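Robot club gallery: the bag job

Posted 2018-02-01

Hello again! We've finally got round to putting something up from our winter project. Since December we've been trying to get two arms to share one job, which sounded dead easy when we wrote it on the whiteboard. We called the project Odireck (long story, it began as a typo) and it's our practice for the Baudry open day. One arm holds a shopping bag by the rim, the other goes in for whatever's inside. We've had 13 sessions on it so far and I've loved nearly all of them.

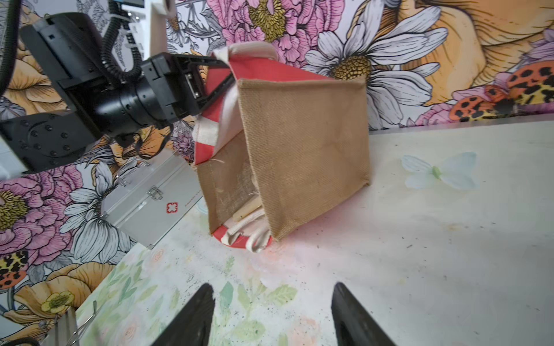 Holding the jute bag by its red rim, with a wooden stick inside.

Floppy things are a pain, I can tell you. A box stays the shape you left it, but a bag sags the minute you let go, so most of my evenings went on grip settings – I changed one number 220 times, according to the log. The other half of the team did the timing between the arms and they've been far more patient than me.

Next up is getting both arms to start on the same signal. If you fancy joining in, we meet in the Olen building, door 2, and beginners are very welcome. Bring a laptop if you've got one!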